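Lurkeo Kitchen Lending
Frequently asked questions: pots, saucepans and lids

Last changed Wed 15 March

What can I borrow?

Saucepans, stock pots, frying pans, steamers, baking trays and the lids which belong to them. We have 3,773 pieces in the catalogue at this moment, and each lid has its own number, separate from its pot. Knives and electrical appliances are not lent from Zaltham. For these please ask at the Bostine counter.

Do I have to be a member?

Yes. Membership is for one person, but of course the whole household can cook with the pot. Please bring something with your present address on it. A phone bill is fine, also on the screen.

How long may I keep a saucepan?

Three weeks. You can renew it once from your account, if no other member has reserved it. Big stock pots are one week only, and in April, when many families have celebrations, we cannot renew them at all.

How many items can I take?

Five. A pot with its lid is counted as one item.

Why does the catalogue show two numbers for my pot?

One is for the pot and one is for the lid. Before, we had only one number for both, and lids went home with the wrong pots. If you look in the catalogue under "Parts" you will find 600 lids listed without a pot. Many of them are good lids and you may borrow one alone.

I need a lid for my own pot. How do I measure?

Measure the pot across the top, from inside edge to inside edge, through the middle. Do it a second time in the other direction, because an old pot is not always round any more. Write the number in centimetres. If the rim opens a little to the outside, measure where the lid will sit and not the widest point. You are also welcome to bring the pot to the counter and try some lids on it. This is faster than any measuring and we don't mind.

Can the glass lids go in the oven?

Please don't. Some glass lids are made for it and some are not, and the knob is often a different material than the rest. When we don't have the maker's paper for a lid, we lend it for the stovetop only. The label on the bag says "STOVE" or "STOVE + OVEN".

The glass lid was hot and I want to wash it now. Is this OK?

Let it cool down first. Put it on a dry cloth or a wooden board, never on a wet sink. A hot glass lid under cold water can crack, and sometimes it breaks the day after, when you already forgot about it.

How should I put the lid down when I am cooking?

On a flat and clear place, far enough from the edge of the bench. Knob up is the usual way and it is stable. The drops under the lid will make the bench wet, so put a tea towel if this disturbs you. Please do not stand it against the wall behind the stove.

The knob is loose. May I tighten it?

Yes, if you have a screwdriver that fits. The screw is on the underside of the lid. Turn it by hand until it stops and then just a very little more. Too tight is worse than loose, because the glass around the hole has tension. If the knob turns around and around and does not become tight, leave it and tell us when you return it.

There is a small hole in my lid. Is it damaged?

Many glass lids have a little hole for the steam, near the knob. It should be like this. Keep it clean with a toothpick. A chip on the edge of the glass, or a line that you can feel with the fingernail, is something else. In this case please stop using the lid and bring it back.

Which handles can be hung on a hook?

Most saucepans with one long handle have a hole at the end. Our own hooks in Zaltham are wide, so handles with a very small hole are kept on the shelf. At home, hang the pot without the lid.

How do I know the lid I return is the correct one?

Compare with the catalogue entry before you leave home. Look at three things: the rim, the knob, and any name on the glass. For the saucepan under these pictures, the knob is blue and goes with the blue handle, and KONKA is printed on the glass close to the rim.

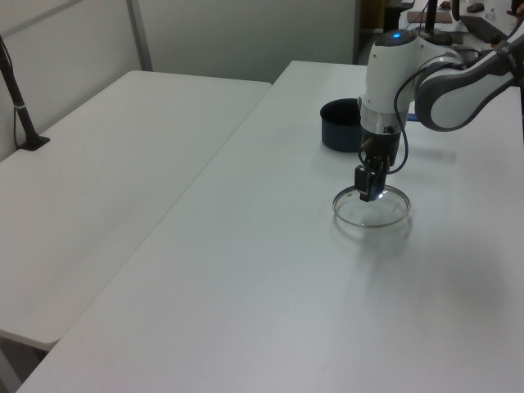
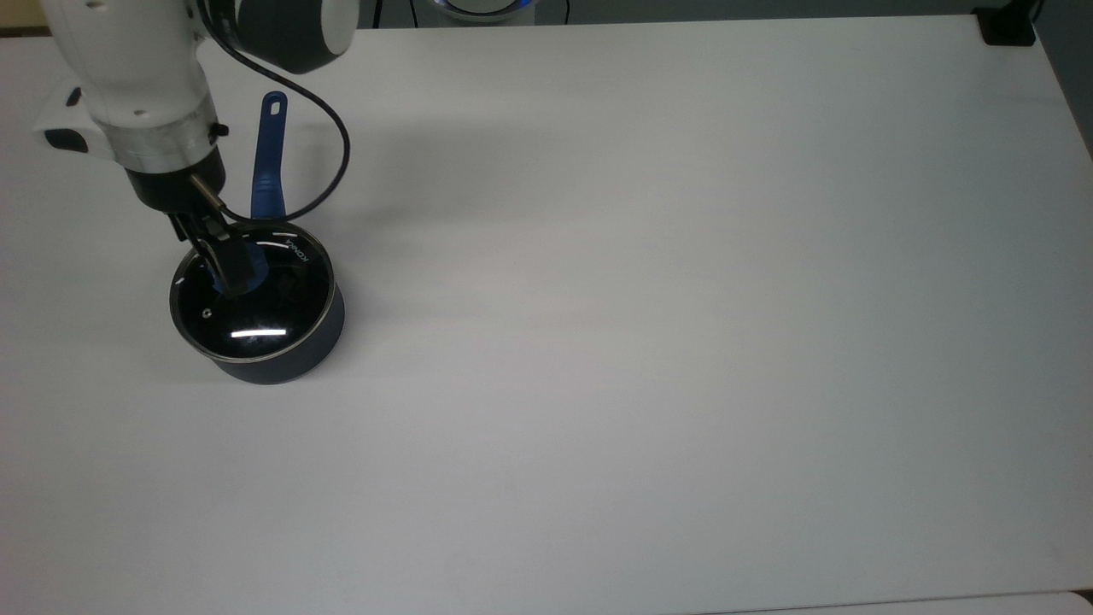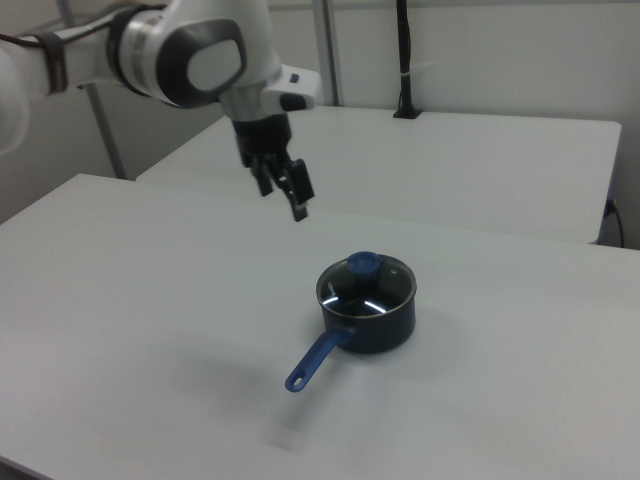 Small saucepan, dark navy, with clear glass lid. Lid beside the pot in the first picture, on the pot in the second and third.

What if I brought back the wrong lid?

It happens every week. Call or write with the number of the pot, and keep the lid you have at home in a safe place. There is no fee if we get the correct one in 14 days.

I broke the lid. What do I pay?

For a first broken lid in the year, nothing. After this we ask for the price of a second-hand lid, which is written in the catalogue entry. Please wrap broken glass in newspaper and put it in your own garbage, we only need the number from the bag. Last year we had 3,180 loans with a glass lid, so we are used to some breaking.

Can I donate pots?

Yes, but please ask first. We take pots with a flat bottom and a firm handle. We can't take non-stick pans with scratches. Lids without pot are accepted only from 16 cm up, because the small ones are never borrowed. Fuentealba, the shop next to us, will take scrap metal if your pot is too old.

Who answers questions that are not on this page?

Rohani Setiawan for loans, renewals and fees. Fitriani Lumenta for repairs, knobs, and everything about which lid fits on which pot. Both can be reached at the Zaltham counter, door 2, in opening hours.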